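Stelwood Tile & Paper - Customer Stories - Brender Community Bank

Menu Skip to main content

Customer Stories: Hanging On in Wolde

The owner of Stelwood Tile & Paper talks with a roll of lining paper under one arm. She has a job at one, a delivery at two, and the van is parked where it shouldn't be. So we talk fast.

She used to do payroll for a trucking company. Eleven-hour days at month end, same chair. Weekends she hung wallpaper for friends, then for friends of friends, then for people she had never met who had her number off a fridge. "I was turning down paid work to go sit at a job I didn't like," she says. "Took me way too long to do that math."

The first year was just her, a folding table and a borrowed van. No shop. Samples lived in the bathtub. "My sister visited and had to shower at the gym."

Tile came later. A customer wanted the backsplash done by the same person who did the walls, she said yes before she knew how, and then spent a week of evenings practicing on a sheet of backer board in the garage. Did it come out OK? "It's still up. I drive past and slow down."

She came to Brender for a business checking account and not much else. The loan conversation came after, once the Fosano Street storefront went up for rent. 518 square feet, bad floor, good window. She wanted it that afternoon.

"I walked in with a shoebox," she says. "Receipts, a spiral notebook, a napkin. The lender didn't laugh. She asked me how long customers took to pay me and I had no idea. That was the whole meeting, really."

Homework, basically. She went home and worked it out, and the answer was bad. Customers took a long time. Suppliers didn't. She was buying paper up front and getting paid after the last seam was rolled, sometimes well after. The shop loan turned into a smaller loan plus a line of credit, and a new rule that deposits get paid before anything is ordered.

"I hated asking for the deposit. Hated it. First time I did it by text so I wouldn't have to see thier face."

And? "They paid it in ten minutes."

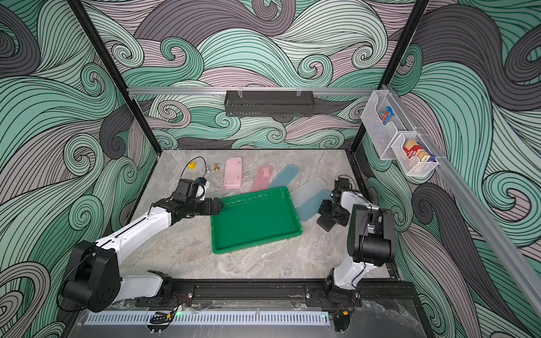
Pattern is her favorite subject and she'll talk about it until you stop her. Most people come in asking for something quiet, then stay at the loud end of the sample rack for half an hour. Big swirling waves in mint green, teal, a lavender pink and charcoal gray, up the back wall and along both sides too? She says go ahead. "Do all the walls or leave it alone. One accent wall with a print that size looks like you ran out of money." Fine black lines curling into spirals are hard on whoever's hanging them, she adds, because a bad match shows from the doorway. She charges more for those. Didn't used to.

What else has changed since the shop opened? She has 2 employees now, both part time, both trained by her. One is better at corners than she is. She says this twice. She has a bookkeeper one morning a month, and the notebook has been retired to a drawer, though she admits she still writes in it.

Last year the business finished 76 jobs. Bathrooms mostly, hallways, a dentist's waiting room, one very tall stairwell she doesn't want to discuss. "Scaffolding. That's all I'll say."

The slow months still scare her. January is dead, people are looking at their card statements and nobody wants a stranger in the dining room. The credit line covers wages through to spring, and she tries to have it paid back down by June. One year she missed that. It was a rough summer and she called the bank before the bank called her, which she reccomends to anybody.

"You think if you call them you're in trouble. You're already in trouble. Call."
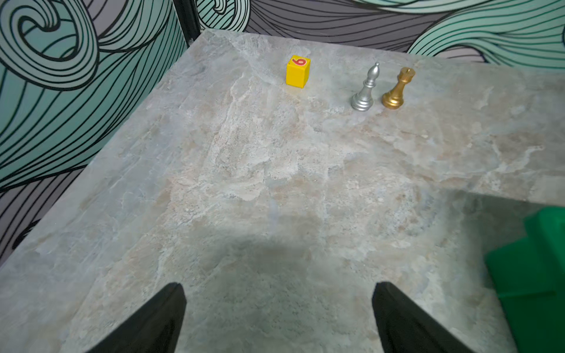 Silver bishop and a yellow number 6 block on a gray marble-patterned top.

Does she miss the steady paycheck? Some. The health insurance, more. She misses knowing what a vacation was going to cost her. On the other hand she hasn't set an alarm in ages, she just wakes up.

Next thing is a workshop night, evenings at the Fosano Street shop, teaching people to paper a closet. Start with a closet, she says, a closet forgives you. Small groups, bring your own knife. There's no date yet. She has to move the sample racks first and they're bolted down, her own fault.

Any advice for somebody sitting at a desk right now, thinking about it? She's already got the keys out.

"Do a few paid jobs first. Real ones, strangers. Keep your receipts somewhere that isn't a shoebox. And get the deposit."

Then she's gone, van still there, no ticket.

Stelwood Tile & Paper, Fosano Street, Wolde. Walk-ins OK most mornings, call ahead for afternoons.

More Customer Stories
Business Checking
Talk to a Lender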